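July, late

Long day on the Lavoie cell. The right arm faulted again at 10:40, same as yesterday, and this time I was standing close enough to hear it. There's a click at the wrist, then the arm sags a little before the brakes catch. It sags maybe the width of a thumb. Not much, but enough to worry me when there's a hand in there.

The log says overcurrent on the wrist joint. Aaliyah thinks the log is wrong and the real trouble is the cable, which gets pulled when the wrist rolls past a certain angle. She had me run the key ring task at half speed while she watched the current. We got four clean runs and then a fault on the next one, at the same spot in the roll. I think she's right.
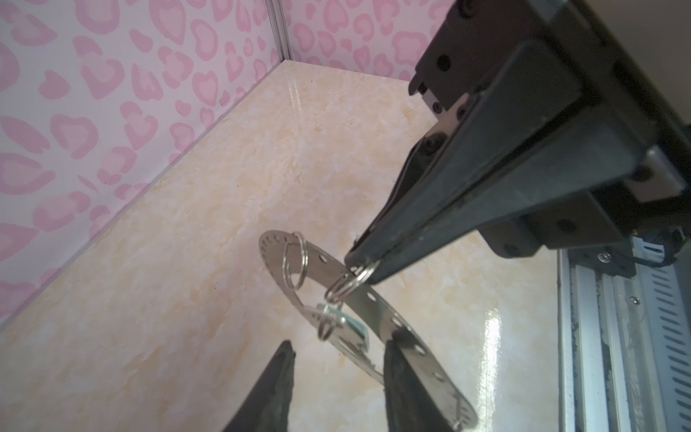 What bothers me more is the stop button. When the arm faulted I hit it, and the left arm kept going for 300 milliseconds before it quit. The sheet from Zakel says both arms should drop out together. Aaliyah pulled the trace and there it was, plain as day. The left controller was waiting on a message from the right one, and the right one was already down. It only let go when it timed out.

I wrote it up and sent it to Lise before lunch. She called back from Hidville and said to lock the cell out until the stop is wired straight to both controllers, no software in between. I told her we still owe Plollari 600 runs this month. She said they can wait. I was glad she said it first.

Spent the afternoon on the cable. The jacket was worn through on the inside of the bend, where you can't see it without taking the clamp off. It had done a little over 2,000 cycles, and I would have guessed it was good for a lot more. Put in a new one with a longer loop and moved the clamp back. Didn't power it up. The tag is on the switch and I have the key in my jacket.

Aaliyah will bring the relay tomorrow if the parts counter has one. I need to check the other two cells for the same stop wiring — they were set up from the same drawing, so I expect they have it too. Also need to order spare cables and find out who signed off on the stop test in the first place. It may have been me.

Home by eight. Ate standing up. Shoulder still sore.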